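Reltora Timetable
Course and room scheduling for small and mid-sized colleges

Overview | Features | Plans | Support

Every college has a spreadsheet. It was built by someone who has since retired, it has a tab called DO NOT TOUCH, and it decides where the entire sophomore class will be at 9:00 in the morning. Reltora Timetable is for colleges that would like to find out what is on that tab.

You give it your courses, your rooms, your instructors and the long list of things your instructors won't do. It gives you back a term timetable with no double-booked rooms and a plain list of everything it couldn't fit. What you do about the list is up to you. We have seen it printed out and left on a dean's chair.

What it handles

Cross-listed courses, including the ones each department believes it owns.
Labs that need a lecture before them and a gap after.
Instructors shared between campuses, with travel time counted.
Rooms that are officially for 40 and have held 40 only on paper.
Lunch. You would be surprised how many systems don't.

Rules come in two kinds. Hard rules can't be broken: a person can't teach in two buildings at once, however the chair feels about it. Soft rules are preferences, and each one gets a weight from 1 to 10. If a department sets all of its preferences to 10, Reltora treats them as equal, which comes to the same thing as setting them all to 1. Please pass this on to your departments gently. 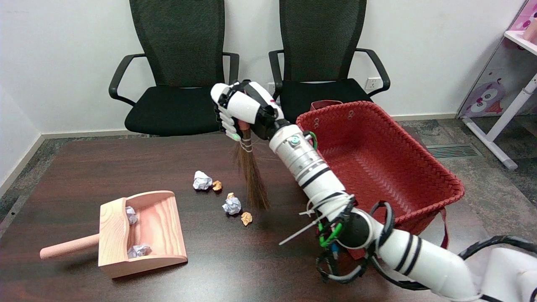 Customer review, Cormier College: We ran it next to the old spreadsheet for a full term before trusting it. It found 117 conflicts we had been living with, most of them in one building. My only complaint is that the conflict report can be sorted by department, and now everybody knows. Setup took longer than the sales call suggested. I'd still buy it again.

On setup time

Fair point. A college with clean course data can be running in 4 weeks. We have met a few of those. If your course catalog lists the same class under three codes, or has rooms in it that were torn down, plan on a full semester. The import tool flags duplicates and missing capacities as it goes, and you can stop halfway and come back without losing anything.

We'll import from a spreadsheet, a database export or most student record systems. We won't import from a photograph of a whiteboard. We tried that once, in August, with the term starting, and we don't do it anymore.

Exams

The exam module is sold with every plan. It reads enrollment straight from the timetable and spreads finals so that students don't sit more than two in a day, unless you tell it to allow three. It prints door sheets, seating plans and a proctor roster. Proctors can swap shifts among themselves in the portal, and the swap shows up on the roster right away, so the coordinator can stop being a switchboard.

Room changes after publication go out by email and text. Students will say they never got the message. There is a log. 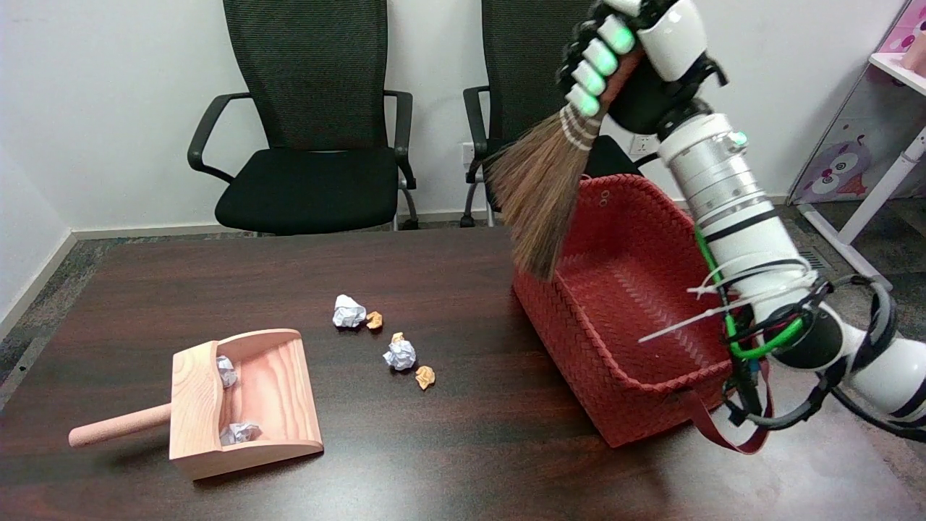 Hand broom and red woven basket.

Plans

Illard: up to 500 course sections per term, one campus, all features. Suits most small colleges and the occasional very ambitious large department.

Drikport: up to 2406 sections, any number of campuses, with single sign-on and a test copy of your data to experiment on. The odd number is the size of our biggest customer on the day we set the limit. We keep meaning to round it.

Both are billed yearly and include updates. Neither has a per-user fee, so you can give logins to as many chairs and coordinators as you can stand. View-only logins are the default for a reason you will work out by the second week.

Need more sections than that? Write to sales and we'll quote you.

Technical notes

Runs in any current browser. Nothing to install on campus machines.
Nightly backups, kept for the whole term and the one after it.
Exports to spreadsheet, calendar feed and PDF. The PDF is for the people who will ask for the PDF.
A full solve usually runs overnight. Small changes after that are checked while you type.

Support

Email and phone support are included in both plans, with longer hours during registration. Training is done online, in one session for the scheduling office and a shorter one for departments. The second session is mostly about the weights.

To see Reltora Timetable with your own data, send us last fall's schedule in whatever state it's in. We'll return it with a conflict report and a price. You don't have to show the report to anyone.

Request a demo | Download the rule guide | Compare plans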